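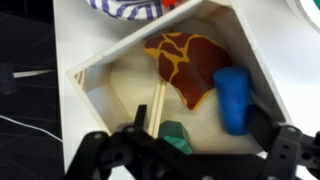
1/ I promised a thread on the fault that cost us most of February. It is long and has some boring parts. I write it because two other groups asked me the same question, and I don't want to type it a third time.

2/ Short version: our arm closed its gripper when no one had asked it to. It happened three times before we understood it. The worst was while Ratree had her hand over the tray to move a piece. She got a bruise on one finger and a bad fright. It could have been much worse.

3/ The task is simple pick and place. Small objects in a hexagonal tray, the arm takes one, lifts it, puts it down in another spot. The objects are mixed on purpose, some with flat faces, some round. We had run 2852 picks on this cell before the first event, so we had become comfortable. I think this was the first mistake, and it was mine.

4/ First event. The arm was waiting above the tray between two runs. The gripper was open. Then it closed, fast, with full force, on air. Wichai was looking at it and said "did you send that?" I had not sent anything. The log had no close command. We wrote one line in the notebook and continued to work. Please do not do this.

5/ Second event, two days later. Same thing, but this time the fingers caught the wall of the tray and pushed the tray sideways across the table. No damage except a mark on the rim. Now we stopped for one afternoon and looked at the software.

6/ We suspected my code, which was fair. I had changed the way the commands are queued the week before. I thought an old close command stayed in the queue and came out late. I found a small bug there and repaired it, and I was very happy with myself. It had no connection with our problem.

7/ Third event was the one with Ratree. The policy at that time said: arm paused = safe to reach in. But our pause stopped the arm joints only. The gripper has its own controller and its own power, and the pause did not touch it. All of us knew this fact separately. We had never put it together with the rule.

8/ I want to stay on this point a little. The arm did exactly what pause promises. It stood still. It was our word "paused" that was wrong, as we used it for the whole machine. If you have a gripper from one maker and an arm from another, go and check today what your pause button stops.

9/ After that we took the power off the cell and Mikkel Dalsgaard from the Vondport workshop came to look. His first question was not about code. He asked to see the cable.

10/ The gripper cable runs along the arm and goes around the wrist. We had tied it tight so it would not hang in front of the wrist camera. In most poses this is fine. But when the wrist turns past 90 degrees, the cable is pulled at the connector, and one pin was moving a little in its housing.

11/ That pin carries the signal ground. When it lost contact for a short moment, the gripper controller restarted. And on restart, our gripper runs a homing move: it closes completely, to find its zero position, then opens again. With full force, because someone chose full force in the settings. I looked up who. It was me, in the first week.

12/ So there was no mystery command. The log was correct from the start. The gripper was waking up and stretching, you can say, and the restart was not written anywhere that we read. The controller keeps its own small log with every restart in it. We had never opened it.

13/ Mikkel could make it happen by hand. Turn the wrist, pull the cable lightly, and the gripper closes. It took him 10 minutes to find. It had taken us close to three weeks, with many theories. One of the theories was static electricity from the tabletop and I defended this one strongly, so I am sorry to the tabletop.

14/ What we changed, in the order we did it:

– New cable with a longer loop at the wrist, and a clamp so the connector does not carry the pull
– Homing force set to the lowest value that still works
– Homing starts only after a person confirms it
– Gripper power goes through the same safety relay as the arm

15/ The third point needed help from the supplier. The setting exists but it is not in the manual we had. Panya Wannasri phoned them and got the answer in one call. I had sent four emails.

16/ The rule for hands also changed. Now nobody reaches into the tray unless the gripper power is off and the lamp on the cell shows it. It makes each reset slower and people complained in the first days, me also. Ratree did not complain.

17/ We had one more surprise. When we read the old controller log, there were restarts long before the first event. Most of them came when the gripper was already closed on an object, so the homing move looked like nothing, or like a small squeeze and then a drop. We had marked those runs as "bad grasp".

18/ This means part of our failed grasps were not grasp failures. We blamed the round objects, mostly. A cylinder slips, everyone knows that, so we did not look further. I am now going through the old runs and comparing the times in both logs. It is slow because the two clocks do not agree, and the difference between them is not constant.

19/ Some people asked if the vision system could have seen it. The wrist camera does see part of the gripper all the time, also when the fingers are down inside the tray. So yes, the closing is visible in the video. But no program was checking whether the gripper moved without a command. Now we have a simple check: if the position changes and no command was sent, everything stops.

20/ This check has stopped the cell twice by now. Once was a real restart, from a loose plug at the power supply, very useful. The other time Wichai pushed a finger with his screwdriver to test it and forgot to tell us.

21/ To the question from the Tranuvgate group: no, we did not change the gripper model. The gripper is OK. It homes after a restart because it must know where its fingers are. The danger came from how we mounted it, powered it and talked about it.

22/ And to Sinéad Ó Briain, who asked if we had filled in a proper incident report after the first event: no. After the third one, yes. She was polite about it. We now write a report for every movement we cannot explain, even on air, even if no one was near. The form is one page. I can share it if you write to me.

23/ Still open: I don't know how many times the wrist can make the full turn before the new cable has the same problem. The cable maker gives a number for bending but not for twisting. For now we change it at every service and Mikkel cuts the old one open to see the wires. If someone has real data for twisting, please send it.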